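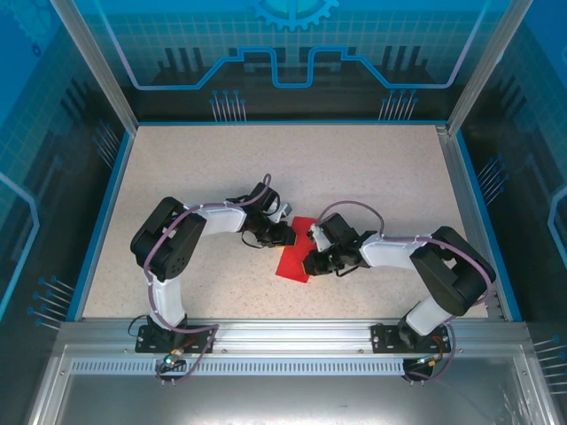
Naledi Matlala asked us last March whether she could send her washing over yet. Her answer from us was no, and she wrote back that a machine that can weld a car ought to manage a pillowcase. We hear some version of that most weeks, so this page starts there.

About Skanthorpe

Skanthorpe is a small company that tests whether machines can do ordinary chores in homes and on shop floors. We do the testing for laundries, care homes, small factories and the people who build the machines. We don't sell robots and we take no commission from anyone who does.

The company was started by Ho-yin Choi and Zinhle Joubert, who had both worked in commercial laundry. They had sat through a lot of sales demonstrations and wanted to know what happened on the second day, with a different towel. There are 8 of us now, at Briltumlow, in two units behind the bus depot.

What we test

Most of our work is with cloth. A metal part keeps its shape when you pick it up. A shirt doesn't, and neither does a dishcloth, a fitted sheet or a bag of rags. Two arms are usually better than one for this, as one can hold while the other pulls, but then both have to agree on where the edge is.

We also test wiping down counters, loading racks, sorting small parts into bins and putting lids on tubs. Clients can send us their own task. Please send the real items, worn ones included.

How we test

Each task gets 20 tries under the same conditions. Then we change something - the lighting, the starting position, the item itself - and run the set again. A person does the same job at the same bench so there is something to compare with. If someone had to step in and help the machine, the try is recorded as a miss.

Our task list is called Flatex. The current edition has 107 chores in it, each with a written start and finish. Fatima Mkhize keeps it up to date, and clients get a copy with their first report.

Where things stand

Sorting rigid parts is close to ready for paying work, if the bins stay put. Wiping is good on flat counters and poor around taps. Folding depends on the item. Small square pieces laid out flat are the easiest. Clothing pulled from a heap is still a job for people, and we tell clients so. Speed is the other problem, even where the result is fine.

Visits and contact

Test mornings are open to clients and to school groups by arrangement, from 9 a.m. Lungile Coetzee handles bookings. The entrance is on Sibiya Road, and there are 2 parking spaces by the door.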